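Serving Trays and Table Settings: Frequently Asked Questions
Mullow House Refreshment Service
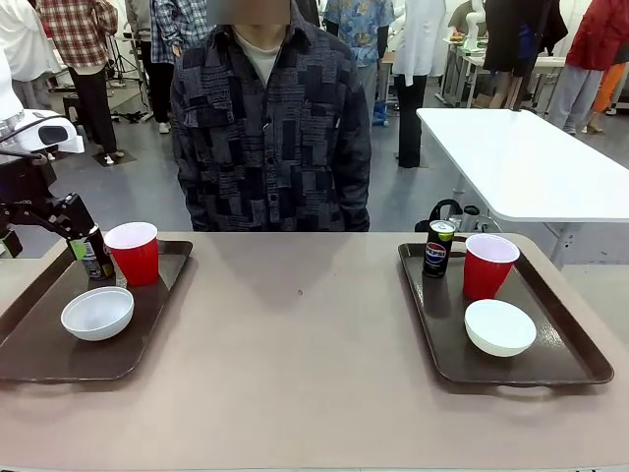

Guests attending meetings and study days at Mullow House are offered refreshments on individual trays. The answers given on this page apply to all rooms on the ground floor and to the Nekness Room upstairs.

What is provided on each tray?
The standard setting consists of one canned drink, one plastic cup and one round white bowl. Cutlery and napkins are handed out separately at the door.

How should the items be arranged?
The can and the cup stand towards the back of the tray, side by side, with the bowl in front of them. Where two guests share a table, both trays are set in the same way and a clear space is left between them for papers.

May I choose my drink?
Yes. A choice of canned soft drinks, Pepsi among them, is available on the day. Two guests at the same table need not have the same drink. Particular requests should be sent to the refreshments office five working days in advance, and will be met where stocks allow.

Are the cans opened before serving?
No. Cans are placed on the tray unopened. Any guest who would like help with opening a can may ask a member of staff.

What is served in the bowl?
Bowls are set out empty. Soup, fruit salad or a dry snack is then served at the table, according to the booking. Hot food is not served in the plastic cups.

Can trays be carried with the items on them?
Loaded trays may be moved by staff only. Guests who wish to change seats are asked to leave the tray where it is. Staff lift the can and cup off first and return them once the tray has been set down.

How many trays can be supplied?
The house holds 90 trays. Bookings for more than 23 guests must be confirmed in writing. Groups of three or fewer may order on arrival.

How are trays and tables cleaned?
Trays are wiped on both sides, including the rim and handles, and dried with a cloth before they are stacked. Tables are wiped between sittings. Crumbs and marks noticed during a sitting should be reported to staff. Bowls are washed in the main kitchen; used cups and cans go into the bins marked for them.

Can I hire trays for an outside event?
Trays may be borrowed for events held in the Florkura Garden. They may not leave the grounds. No loans are made in November, when the stock is checked and worn items are replaced.

Whom should I contact?
Enquiries should be addressed to Ľubica Danko, Refreshments Office, Ní Mhurchú Wing, Mullow House.

Page last reviewed: Fri 21 April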